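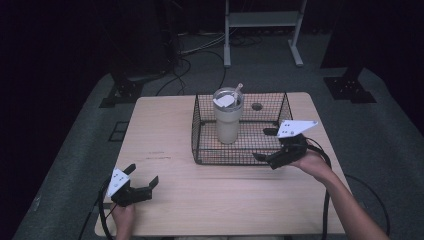 Felgate adopts common rules for hand-held gripper work

Sunday, October 21, 2018 – Felgate has adopted a set of working rules for staff who record tabletop tasks with hand-held grippers. The rules were drafted with Halonen and Suvska and apply to all recording rooms under the Broltora program from March.

Under the rules, cables must run away from the operator and must not cross the work surface. A recording session may last no longer than 50 minutes and must be followed by a break of 15 minutes. Mounting plates and finger screws are to be checked before each session, and any gripper that fails the check is to be taken out of use the same day.

The rules also address the use of bare hands. An operator may steady an object by its rim while the gripper fingers close on it, provided that the hand stays clear of the space between the fingers. Recordings in which a hand enters that space are to be marked and reviewed separately.
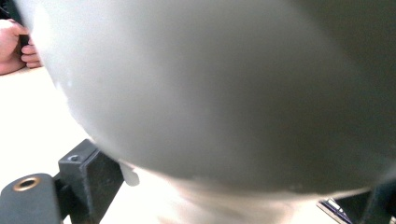
Training and review

All operators are required to complete a training course of 9 hours before their first session. Those who have already logged 100 hours of recording may take a shorter course instead. Room supervisors will keep the training records and send them to Felgate at the end of each quarter.

Halonen will review the rules after the first year of use. Comments from partner sites – including requests for exceptions – should be submitted in writing to the Broltora program office.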